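Wibisono Online Pharmacy Technician Course: my review

I had put off retraining for years, mainly as I couldn't see how I'd fit a college timetable around shifts and the school run. So when I signed up for the Wibisono course in August I fully expected to drop out by the second unit. Well, I've finished it, I passed, and I enjoyed it so much that I want to write the whole thing up for anyone else who is dithering!

The course is split into 20 units, and you work through them in whatever order you like after the first 2, which cover dosage sums and the law on storing medicines. I was dreading the sums. They turned out to be my favourite part (I know, I know). Every calculation is worked through slowly on screen, then you get a fresh set of numbers to try by yourself, and if you go wrong it shows you the exact line where you slipped. I wish I'd had that at school.

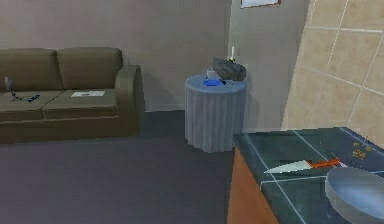
The reading is the other big thing. Each unit comes with a booklet you can print or read on a tablet, and the writing is clear, with plenty of little case notes from a made-up high street chemist called Stullemska. You get to know the place after a while, and by the unit on repeat prescriptions I was properly cross with their filing system.

Support is by message, plus a live evening session every Thursday at seven. I missed a fair few and caught up on the recordings, which go up the next morning. My messages were always answered within a day, and by somebody who had clearly read the question.

A few grumbles. The unit on stock control is too long and says everything twice. The search box is poor, so if you want to find one drug name again you're better off keeping your own notes. And the practice paper is a fair bit easier than the real one: I got 81 on the practice and 59 on my first go at the final, which gave me a nasty shock (a second attempt is included in the fee, thank goodness, and I did much better).

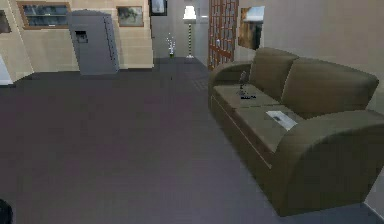
Olive-green sofa with rounded arms and a lattice screen behind.

You also need to sort out your own work placement, so do start ringing round early. I got mine at a busy branch in Sutelden after being turned down by both of the ones in Lirklow, and the staff there were lovely. The course gives you a letter to hand over, plus a logbook for your supervisor to sign, and mine said it was the easiest one she'd had to fill in.

Would I do it again? Yes, in a heartbeat, and I'm already looking at their follow-on course in hospital dispensing. If you've got a question about the sums or the placement, leave it in the comments and I'll do my best to answer.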